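Print this page | E-mail this page

Cornex User Guide
Section 4: Setting up a memorial entry

Hi again! If you worked through Section 3 you have a login and an empty necrology, and now we get to put somebody in it. I've been entering obituaries for the sisters at Brusmont for a good long while (2,740 of them at last look, going back to the handwritten ledgers), so most of what follows is how I do it myself. Kevin Taipe wrote the program and he has his own way, which is faster and makes me nervous.

Have the obituary in front of you before you start, on paper or in another window. Cornex logs you out after 10 minutes without a keystroke, and hunting through a filing cabinet eats those up fast!

4.1 Creating the entry

1. From the main menu choose Necrology, then New Entry. You'll get a blank form with the date of death at the top.

2. Type the date of death. If all you have is a month, type the month and the year and leave the day blank. Please don't put in the first of the month as a placeholder. We did that for years, and we had a very crowded January 1 to sort out afterward.

3. Fill in the religious name, then the baptismal name, then the family name. The family name goes in its own box even if she never used it after profession. Cousins doing genealogy search on that box more than any other.

4. If she went by more than one religious name (plenty went back to their baptismal names later in life), click Add Name and mark the last one she used as Primary.

5. Click Save Draft. Nothing is public yet, so relax.

Note: Accents and special letters are fine in every name box. Paste them in if your keyboard won't make them. I-seul Noh tested this with every odd character she could think of and only the old printed labels had trouble.

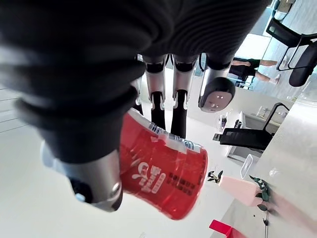

Red can, close up.

4.2 Entering the text

6. Open the draft and click the Text tab. Paste or type the obituary exactly as it was written. Old spellings, old punctuation, "called to her reward," all of it. You'll be tempted to tidy. I certainly am! But there's a separate box called Editor's Note for corrections, and that's where you say that the convent burned in a different year, or that her brother was a priest and the obituary left him out.

7. Choose a source from the list: circular letter, newspaper, funeral card, ledger or family. If it's a newspaper, add the page number while you still have it in your hand.

8. Write the summary. It shows up in search results and on the anniversary list, and it stops at 271 characters, spaces included. Where she was born, what work she did and where she's buried will usually fit, if you skip the adjectives.

Caution: Pasting from a word processor sometimes brings in invisible formatting that turns every paragraph into one enormous block. Click Clean Text once after pasting. Don't click it twice, or it takes out your line breaks as well and you get to do them over by hand.

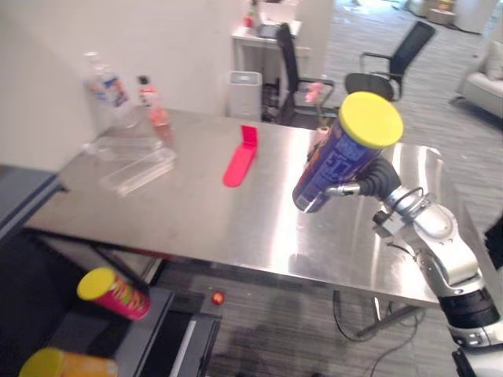
Photo: Hüsnü Dağdelen

4.3 Burial and anniversary

9. On the Burial tab, pick the cemetery. Ours come preloaded, including the little plot at Wekgate that isn't on the county map. If you need one that's missing, type it in and it joins the list for everyone (so check the spelling, please).

10. Enter the row and grave as they appear on the plot plan. When the plan and the stone disagree, go with the stone and mention the plan in the Editor's Note.

11. Tick Show on Anniversary List if her name should be read out each year. Then open the Preview and look at the date. It ought to read like 24th June, with the day first, which is how our readers have it in the big book. If you see something with slashes, go to Settings, Dates, and choose Book Style.

Note: A sister with no day of death won't appear on the daily list. She'll go on the monthly one, and at Brusmont we read that one on the last evening of the month.

4.4 Review and publish

12. Click Send for Review and choose a second reader. Amparo Rivadeneyra reads mine and she catches a wrong middle initial nearly every time, so don't take it personally when one comes back.

13. Once it's approved, click Publish. The entry goes on the public site overnight. To pull it back before then, open it and click Hold.

Caution: Living relatives named in a recent obituary show up in the public search. For any death in the last 10 years, tick Hide Relatives before you publish unless the family has said yes in writing. 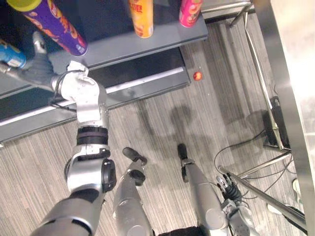

Three cans on the upper shelf.

4.5 If something looks wrong

The entry saved but I can't find it. Look under Drafts. If you searched by name, try the baptismal one too.

The same sister is in there twice. Don't delete either one! Open the older entry, click Merge, and pick the newer. Both obituaries are kept, each with its own source.

Publish is grayed out. Either the summary is too long or the source is blank. It's the source with me, always.

For anything else, write to Yeison Arango on the help desk and include the entry number from the top right corner of the form. Attaching portraits and funeral cards is covered in Section 5.

Print this page | E-mail this page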